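Can a robot do my boring jobs yet?

My aunt Catherine rang in September to ask whether she should hold off buying a new dishwasher. She'd read something in a magazine at the dentist about robots that load the plates for you, and wanted to know if it was worth waiting a year. I told her to buy the dishwasher. Then I put the phone down and spent most of the evening wondering if I'd given her good advice, so that's how this post came about, Catherine, and you can stop ringing my mother for a second opinion.

I should say where I'm coming from. I run the repair bench at Turska, where we take in tired office computers, strip them, test the bits, put the good bits back together and sell them on to people who don't need anything fancy. I've done it for 12 years. It is a lovely job if you like screws. It's also (let me be fair) the same few movements over and over, all day, with the radio on, and when people talk about work that machines are bound to take over, they tend to look at me rather kindly.

At home I own exactly one robot, a floor sweeper, and we have a mixed relationship. It does the hall beautifully. It does the kitchen well enough if I pick up the chairs first, and the mat, and the cat's bowl, and by that time I could have swept the kitchen. It has eaten two phone chargers and the fringe of a rug I was fond of. I wouldn't give it back, mind you! The hall has never been so clean. But I've stopped thinking of it as something that does a chore for me. It does the middle bit of a chore and I do both ends.

That's pretty much what I'd expect from anything cleverer, too. Take laundry. A washing machine is a robot, really, and a brilliant one, and we stopped being impressed by it before I was born. What's left over is the bit where you dig a sock out of a duvet cover, and find the other sock, and notice that one of your pillowcases has gone pink. I saw a pair of arms fold a towel at a trade show in Zamudio a while back. It was a very good fold. It took so long that the woman beside me went to get a coffee and came back in time for the last corner.

So much for towels. What I really care about is the bench, and for that I went to see Hye-jin Woo, who used to sit across from me and now works on robots at Camov. She let me stand about asking questions for a whole afternoon and only sighed at me twice. They're working on computers, as it happens, the very sort I have stacked up to the ceiling at work, so for once I knew more than the machines did about what was going on.
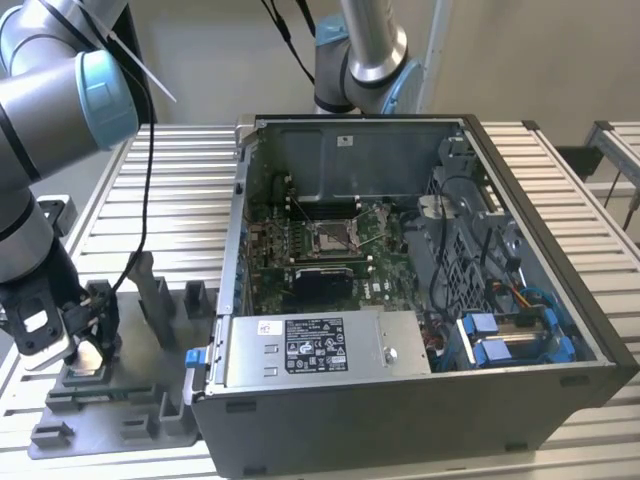

Dell tower on its side with the lid off, processor socket empty, one arm down by the tray and the other up behind the case.

I had feelings about that socket. If you've never fitted a processor, it's the one moment in the whole job where everybody at our place goes quiet, even Murdo, who talks through films. You lift the lever, you open the bracket, you set the chip down level and you do not push. There's hardly any feel to it at all. Either it sits or it doesn't, and if you've got it a hair out and you close the lever on it anyway, you've just bought a motherboard. I ruined one in my first week and I can still tell you what the customer was called.

Hye-jin's view is that the socket isn't the hard part. Put the chip in a known spot, put the socket in a known spot, and a steady arm has a better chance than I do after lunch. Her headache is everything that bends. Have a look at the cables in there, all looped through and over the drive cage, and the coloured power wires heading off to the drives in their blue caddies. No two towers I open have them lying the same way. Whoever was in there last tucked them wherever they'd go. I shove them aside with the back of my hand without thinking, and I couldn't tell you how hard I shove. She'd quite like me to be able to tell her, and I've promised to pay attention, and so far I keep forgetting.

Then there's the tray. I took a real shine to the tray! It's a 3D-printed thing with posts and slotted holders, so a part has somewhere sensible to be. My own system is a saucer and a good memory. I came home and asked Innes to print me something along the same lines, and he's on his third attempt, so if I get nothing else out of the age of robots I'll get a tray.

Would I let one loose on my stack? Not yet. We had 31 towers come in from a single office last month and no more than a handful of them matched. Some had a screw missing, one had been held shut with parcel tape, one had a biscuit in it. A person gets through that lot by swearing a bit and carrying on. If you sent me 190 of the same model, all clean, with every cable where the factory left it, I'd feel differently, and I might even be glad of the company. That isn't what comes through our door, though.

Kazue, who does our accounts, asked what sort of price would make it worth my while. I said I'd pay 2000 pounds tomorrow for something that only took the side panels off and lined them up by the wall, and I meant it. My thumbs would mean it as well. She wrote the number down, which worried me slightly.

So, dishwashers. Buy one, Catherine. Get the kind with the cutlery drawer at the top. When there's an arm that can deal with a lasagne dish with the corners burnt on, plus your good glasses, plus that wooden spoon that isn't supposed to go in there at all, I'll come round and fit it for you myself.

I'm off back to Camov before Christmas if Hye-jin will have me, so if there's anything you want me to ask her, leave it in the comments. Murdo wants to know if they do ironing. I've told him I'm not asking that.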